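夜里读长篇，读到舍不得睡

今年给自己定的计划特别简单：把书架上那些买了没读的大部头，一本一本读掉。新年才过了两个星期，我已经读完第一本了，七百多页！合上书的时候凌晨一点多，窗外在下小雪，我坐在床上傻笑了好一会儿，特别想给谁打个电话，又怕把人吵醒。

这本书叫《Sirnstead》，是Ryszard Czarnecka写的家族小说，讲一个靠海的小镇上一家四代人的事。我是在旧书店角落里翻到它的，书脊都晒白了，三十二块钱，老板还顺手送了我一张书签。买回来以后它在书架上躺了将近三年，搬家搬了两次都跟着我，我却一页没翻。说来惭愧，光是那个厚度就把我吓住了。

真正开始读是元旦那天。本来只想看个开头，结果第一章写外婆在厨房里腌鱼，写了整整十四页，盐怎么撒，石头怎么压，小孩子怎么趴在桌边偷看，我居然一口气读完了，还跑去厨房给自己切了一盘咸菜。好的长篇就有这个本事，它不着急，你跟着它也就不着急了。

我以前读书很赶。上班那几年，地铁上读，午休时读，睡前再读几页，一年能读一百多本，最多的一年是140本，年底还得意洋洋地列了张单子。现在回头看那张单子，有一大半的书我连主角叫什么都想不起来。有一本我甚至读了两遍，第二遍读到快结尾才发觉，咦，这个凶手我认识！从那以后我就不怎么数了，读得慢，反而记得住。

说回《Sirnstead》。最让我着迷的是第二代的两姐妹。姐姐Kioko一辈子没离开过镇子，妹妹十九岁就坐船走了，两个人靠写信来往。信写得都很短，今天下雨，鸡又丢了一只，码头换了新灯。可是读着读着，你会发现她们每封信里都绕开同一件事，绕了三十多年。作者始终没有把那件事摆到桌面上讲，只在第29章让姐姐把一沓信重新按日期排好，然后去烧水。就这么一句，我眼泪哗地就下来了。 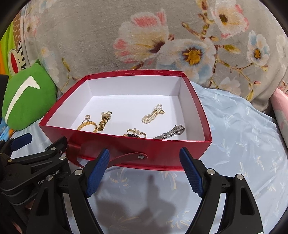

人物太多，老是记混怎么办？
拿一张白纸，从最老的一代开始画家谱，出来一个人就添一个名字，旁边写上第一次出场的页码，折好夹在书里，读到哪儿都能翻出来看。

我那张家谱最后画了37个名字，纸不够用，又在背面接着画。有几个名字后来再没出现过，比如卖渔网的Nosell先生，只在第三章露了一面，跟外公吵了一架就走了。可是我记得他！我记得他吵架时一直在拧帽子。这种只闪一下的小人物，短篇里舍不得给位置，长篇就可以很大方。

再说说我读大部头的几个习惯，也许对你有用，没用就当听我唠叨。

开头五十页我会读得特别慢，有时候还会念出声。长篇的开头像进一间陌生的大屋子，灯还没全打开，磕磕碰碰很正常。我以前常常在这五十页里放弃，觉得“怎么还没开始”，其实人家早就开始了，是我没坐稳。

中间一定会有一段读不动的地方，几乎每本都有。《Sirnstead》里是讲镇上修铁路的那几章，地名一个接一个，我连着两个晚上都是读了三页就睡着了。这种时候我就允许自己跳着看，先把对话读完，第二天精神好了再补。补的时候往往会发现有意思的东西，修铁路那段里就藏着妹妹离开的真正原因，差点让我跳过去了，好险！

还有就是别看太多书评。我这次忍住了，一篇都没看，连封底都拿纸包起来。读完才去找别人写的文章，结果有人很讨厌姐姐，觉得她自私，我在屏幕前急得直拍桌子，恨不得马上写三千字替她辩护。能跟一个不存在的人这么亲，真是奇妙的事。

至于译本，我手上这版是老译本，句子有点长，有些词现在不这么说了，比如把面包都叫“馒饼”，我开头还以为是什么特产。读惯了以后倒觉得很有味道。听说有新译本，朋友翻过几页，说顺畅很多。如果你是第一次读这么厚的小说，也许新的会更友好些。我自己大概还是会守着这本旧的，连前任主人在页边用铅笔写的“唉”字都舍不得擦。那个“唉”一共出现了好几次，每次都正好在我也想叹气的地方，好像有个人提前坐在那里等我。

下一本已经选好了，《Grorkonis》，比这本还厚，据说开头一百页都在写一场婚礼。我特别喜欢书里的婚礼，人多，吵，每个人都有心事，还有一大堆吃的。打算三月之前读完，读不完也没关系，反正冬天还长。有读过的朋友欢迎来留言，只求一件事，千万别告诉我新郎最后到底来了没有！

2018年1月14日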